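Chore Watch: Still Waiting on the Dishes

Every few months a reader forwards me a clip of a robot doing housework and asks if this is finally the one. The June batch had three of them. In one a machine folds a towel. In another it wipes a counter that looked clean to begin with. The third has an arm putting food on a plate, and that was the one people wanted me to get excited about, so I spent most of my month on it.

I should say where I'm coming from. I have been writing this column long enough to have been promised a laundry robot more than once, and I still fold my own shirts. I don't think the people building these things are crooks. Most of them will tell you over lunch that the work is hard and the progress is slow. Then the lunch ends, somebody from marketing takes over, and by the next morning we are all going to be free of chores by Christmas.

The firm behind the plate job is Vaston, which until recently sold packing equipment to small food plants. It has started calling itself a home company. Its kitchen arm is named Zerkex, and the pitch is that it will clear, sort and set out food in an ordinary kitchen with ordinary plates, with no special trays and no markers stuck on the counter. I like the no-markers part. A lot of earlier demos fell apart the minute you asked what all the little stickers were for.

So I went and asked for numbers. What I got was a sheet with one good one on it: in the company's own trials, Zerkex finished 82 percent of its pick-and-place attempts without help. The sheet covered 600 attempts. It did not say how long each one took, what counted as help, or how many different objects were used. If the same few objects went around all day, that figure means one thing. If somebody emptied a real fridge onto the counter, it means something else, and I'd be a lot more impressed. I asked. I was told the details would be in a longer report later in the year.

Let's be generous and take 82 percent at face value. Now think about supper. Setting out a meal for a family and cleaning up after it is dozens of separate grabs, and a machine that misses nearly one in five is going to miss several times before anyone sits down. Some misses are harmless. The thing closes on air, backs up and tries again. Others involve the floor. You would have to stay in the room, and if I have to stay in the room I may as well do it myself with the radio on.
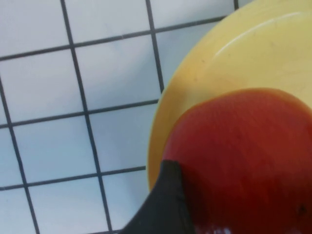 Soft food is where I'd want to see the hard numbers, and it is where everyone goes quiet. A box has flat sides and doesn't mind being squeezed. A ripe tomato rolls, it bruises, and it is slick when you've just rinsed it. People handle one without thinking because our fingertips are constantly making small corrections. A stiff finger has to work all that out from a camera picture and whatever sense of pressure it has been given, and a close-up camera has its own trouble — the nearer the hand gets, the less of the object it can see. Squeeze too little and the thing gets away from you. Squeeze too much and you're making sauce.

The shop floor is a fairer fight, and it's where I would put my money if I had to put it somewhere. I talked to the night shift at Rovoletti, a prepared-foods plant that has had two kinds of arm on its line. The older kind lifts sealed tubs into cartons all night, and the crew has more or less stopped noticing it. The newer kind was supposed to handle loose produce. It ran for 265 hours before the plant moved it to tubs as well. Nothing broke, they told me. It was slower than the person it stood next to, and that person also had to keep an eye on it.

That matches what I hear from other places. Give the machine the same object in the same spot and it will outlast anybody. Let the object vary, or the light, or where the last person left the bowl, and the speed drops off a cliff. A kitchen is nothing but that second case. Mine certainly is.

There is a more hopeful view, and I'll pass it on. Fekete, a small repair and testing shop that looks over arms for several makers, says grip control has improved more in the last couple of years than in the ten before it. They ran an older model and a current one side by side for me, and the difference was easy to see even for a grump. The old one stopped dead after a bad grab. The new one noticed, opened up, shifted over a little and went in again. I found that more convincing than any towel video. Recovering from a mistake is most of what housework is.

Still, a better grab is a long way from a useful appliance. My dishwasher is a dumb box that sprays hot water, and it has saved me more hours than every robot I have ever written about. It costs a sane amount, it fits under the counter, and I can leave the house while it runs. Any kitchen arm that wants my money has to beat that last item first.

If you're thinking about putting down a deposit on one of these, ask the seller three things. How long does it take to clear a table for four, start to finish, in one unedited take? Who pays for what it drops? And can you bring your own groceries to the demo? I put the last question to Vaston and was told they would look into it. I've got a bag of plums ready to go.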